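Relabelling your pick attempts after the fact (and why your success rate will drop)

Part two of the Flengate notes. Part one covered recording and time sync, and if you skipped it your joint readings and your pictures probably disagree about when things happened. Go back and sort that out first. I'll wait.

The method on this page is simple enough to be embarrassing. We take a pile of teleoperated attempts at fetching tools from a rack, cut each one into short pieces, and label every piece with the object the gripper really dealt with, whatever the operator was told to fetch. An attempt that was meant to produce pliers and produced scissors is a failed pliers attempt and a perfectly good scissors attempt. We had been throwing those away for most of a year.

What you need

Recordings with gripper width, wrist pose and at least one head view. The written instruction given for each attempt. A list of object names that everyone agrees on. Ours is called Nedby, it is a text file, and it has caused more arguments than the rest of the project put together. Weritz is the labelling tool used below, but anything that lets you scrub through a recording and type a word will do.

Step 1: Cut on the gripper, not on the clock

Plot gripper width over time. Each attempt should show a wide plateau, a fall, a flat stretch while something is held, and a rise. Cut at the start of each fall and the end of each rise. Our 410 attempts became 2095 pieces this way, many of them rubbish, and that is fine at this stage.

If the width falls all the way to closed and stays there, the gripper has caught air. Keep the piece and mark it "empty". Do not delete it. You will want to later, when the numbers look bad, and you should resist then too.

Step 2: Pick one still per piece

Take the still from the middle of the flat stretch. People like to use the last one before release because the object is often nicely on show, but by then the gripper may already be loosening and the labeller starts guessing about intent.
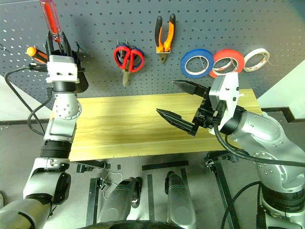
Two-armed set-ups need a label per arm, per piece. It sounds like fussing until you see how often the arms are doing different jobs. With one label for the pair, the still above would go down as "screwdriver", and the right arm would be taught that an open gripper reaching out near the tape rolls is what holding a screwdriver feels like. The proper entry is "screwdriver, red handle" on the left and "open" on the right. Put the handle colour in, too: there is a second screwdriver just beside the left gripper with an orange-and-black handle, and a bare "screwdriver" could mean either.

Step 3: Write the label before you read the instruction

Hide the instruction column. In Weritz it's under View, in the menu you would look in last. If labellers can see "fetch the pliers", they find pliers. We tested this on ourselves with the column showing and then hidden, and I would prefer not to print how I did.

Things that overlap need a rule. Two pairs of scissors on the same hook can't share the label "scissors" unless you don't mind which one turns up. We name handled tools by handle colour and tape by roll colour. Where the labeller can't tell, the label is "unclear", and "unclear" never goes into training.

Step 4: Compare and sort

Now bring the instruction back. Each piece lands in one of these piles:

Label matches instruction: keep as it is.
Label is a different object: swap the instruction for the label and keep.
Empty: keep for the grasp checker, leave out of the policy data.
Open all the way through: keep only if the other arm is holding something.
Unclear: put aside.

Have a second person redo a sample without seeing the first set of labels. Where they disagree, fix Nedby before you fix the labels, as the quarrel is usually over a name.

Step 5: Train twice

Train one policy on the original instructions and one on the relabelled set, with the same settings and the same seeds. Test both on a rack arrangement that neither has been trained on. We use 22 arrangements, kept in a folder called DO NOT TRAIN, which got trained on in September. It now has a password.

What happened to us

The relabelled policy went for the wrong tool less often. It dropped things just as often as before, because relabelling does nothing for grip. Our reported success rate on the old recordings also fell, as a fair few "successes" had fetched the wrong item with great confidence and been ticked through.

Known trouble

Gripper width drifts after a finger pad change. Zero it again or Step 1 will cut in odd places.

Tape is thin enough at the edge to look like a closed gripper. We set a separate threshold for it, and it is still the worst object on the list.

Weritz version 2 saves both arms' labels in one field unless you tell it otherwise. Tell it otherwise.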